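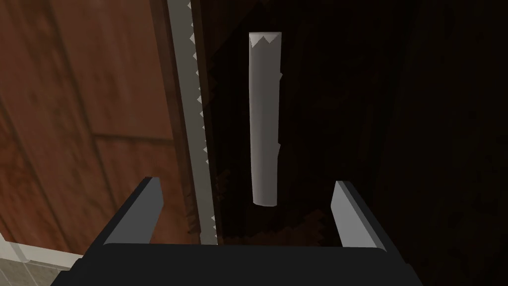 Über uns

Die Justosix Objektschutz GmbH erbringt Sicherheitsdienstleistungen für Gewerbeimmobilien, Logistikflächen und Baustellen. Geschäftsführer ist Sekar Menon. Das Unternehmen unterhält 2 Standorte und beschäftigt 180 Mitarbeiter, überwiegend im Schichtdienst.

Leistungsumfang

Revierkontrolle, Pfortendienst, Schließdienst, Alarmverfolgung. Derzeit sind 395 Objekte unter Vertrag. Für jedes Objekt wird vor Dienstbeginn eine schriftliche Dienstanweisung erstellt, die Kontrollpunkte, Meldewege und Schlüsselverwaltung regelt. Änderungen werden mit dem Auftraggeber abgestimmt und im Wachbuch vermerkt.

Das Wachpersonal verfügt mindestens über die Unterrichtung nach § 34a GewO, für Tätigkeiten mit gesetzlicher Nachweispflicht über die Sachkundeprüfung. Hoheitliche Befugnisse bestehen nicht – die Mitarbeiter handeln auf Grundlage der Jedermannsrechte und des übertragenen Hausrechts. 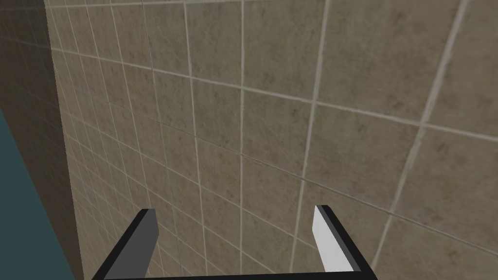 Laut Ververidis lagen die Wachberichte nach der Umstellung auf elektronische Erfassung jeweils vor Schichtende vor, nur die Zuordnung der Alarmmeldungen habe anfangs nachgebessert werden müssen. Die Zuordnung erfolgt inzwischen über die Objektnummer.

Die Leitstelle ist durchgehend besetzt. Die Tourenplanung läuft über die Software Stestby, Schlüssel werden getrennt von den Objektdaten verwahrt.

Anfragen zu neuen Objekten bitte mit Lageplan und gewünschten Kontrollzeiten an die Einsatzleitung.

Stand: 29.10.20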